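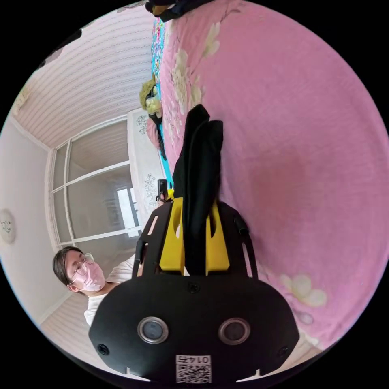

Pink bedspread with large cream-coloured flowers, bedroom display. A piece of black cloth is held above the cover, and a small yellow-green plush toy rests beside the multicoloured blanket along one side.

Niscombe Household Textiles Collection
Gallery: The Furnished Bedroom

The Niscombe Household Textiles Collection records the bedding, soft furnishings and small domestic articles used in ordinary homes. It holds 300 catalogued items, most of them given by residents of the town and the surrounding villages. The present gallery is devoted to the bedroom and forms part of the display open to visitors from September.

The items shown were chosen by Lyle Okafor, Keeper of Textiles, who also prepared the notes that follow. The display presents bedding as it is used, with covers and blankets laid together and everyday belongings left among them. Visitors familiar with the earlier arrangement, in which each piece was folded and shelved separately, will find that several items may now be seen at full size for the first time.

Notes to the picture

The bedspread
The pattern is a floral one on a pink ground. The cream blossoms are grouped in clusters, and a spray of pale flowers and leaves runs along part of the cover near its edge. The cover has been laid without pressing and soft wrinkles remain across the surface. It was received as part of the Hyvönen gift, which brought 95 items of bedding into the collection, and it had been in regular use in a spare bedroom until shortly before it was given.

The blanket
Turquoise and pink are the most prominent of the bright colours in the patterned blanket, of which a narrow strip is visible. It belongs to the same gift. The donor's family recalled that it was kept on the bed throughout the year and taken outdoors in summer. The catalogue entry gives its full measurements and a record of two small repairs.

The plush toy
The toy is yellow-green with a pale face area. Toys are not collected at Niscombe in their own right, but they are accepted when they formed part of the furnishing of a room. A thin dark cord or strap lies below it.

The black cloth
The cloth is plain black and is shown doubled, its upper end bending over in two rounded folds against the bedspread. Plain textiles form a smaller part of the collection than patterned ones, and further examples are being sought. Readers wishing to offer such items are asked to write to the Keeper before bringing them to the building.

Viewing the collection

The bedroom display is on the first floor and may be visited during normal opening hours. Last admission is at 4.30 in the afternoon. Groups are limited in size on account of the narrow staircase and should book in advance. Visitors are asked not to handle the bedding. A set of sample fabrics, which may be touched freely, is provided on the landing.

Some 159 items are in store at present and may be examined by appointment in the study room. Requests should state the catalogue number where this is known, and should allow two weeks for a reply. Pencils only may be used in the study room. Bags and coats are to be left at the reception desk.

Reproduction

Pictures in this gallery may be used without charge for private study and for teaching. Permission must be obtained in writing for any other purpose, and the credit line "Niscombe Household Textiles Collection" should appear beside the picture. Larger prints may be ordered from the front desk.

Next gallery: Table Linen
Previous gallery: Curtains and Blinds
Return to list of galleries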